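Handbook > Jostdale Rooms > Section 6: Getting the Room Ready
Contents Previous Next Print

6. Getting the Room Ready

Welcome back, and thank you for reading this far! Section 5 got you through the door and found you a place for your coat, so now we can get on with the pleasant part, making the Buvlow room comfortable for a day's work. It is a plain sort of room with white walls, a light floor, and the pipes running along up by the ceiling, and it rewards a little care at the start of the day. If you have booked the Martens room across the hall, the steps are the same except for step 4, which you can skip.

1. Switch on the ceiling lights before you move anything. The tubes can take a moment to come up, so give them that moment and hang your bag up or say good morning to whoever came in with you.

2. Walk the floor once from the door to the far wall and pick up anything small. Staples and bits of tape love this floor and it marks easily. A dry mop is fine. Please don't use the wet one from the kitchen (we have had that conversation more than once).

3. Set your furniture out with two people, one at each end, and lift it all the way. Check the felt pads under the feet as you go. Spare pads are in the Drukeck tin on the shelf outside, and if you take the last sheet, leave a note in the tin for Rokeya Munshi, who does the ordering.

NOTE: The room is booked for up to 6 people. It will hold more standing up, but it gets stuffy, and you will all be much happier with space to push a chair back.

4. Leave a clear walkway of 80 cm along the back wall. Cables can cross it if they are taped flat for their whole length.

5. Stand in the middle and look up, which I know sounds silly, but people forget how much is overhead in here. The ceiling is left open, with no tiles to hide things behind, so the pipes and brackets are all out in plain view.

CAUTION: Do not hang anything from the pipes. That goes for coats, banners, lamps, extension leads, and the very nice paper lanterns we had in February. The small holes in the ceiling are not for hooks either, however handy they look.

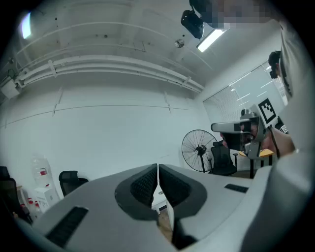 If you do need something held up high, ask Sunil Kanagaratnam in room 101 and he will lend you a floor stand with a weighted base. He likes a day's warning, though he has been known to manage with less.

6. Once everything is where you want it, sit down for a minute and check for glare. If the light bothers you, turn your table a quarter turn before you go hunting for the switch, as the switch controls the hallway too.

For putting the room back at the end of the day, go on to Section 7.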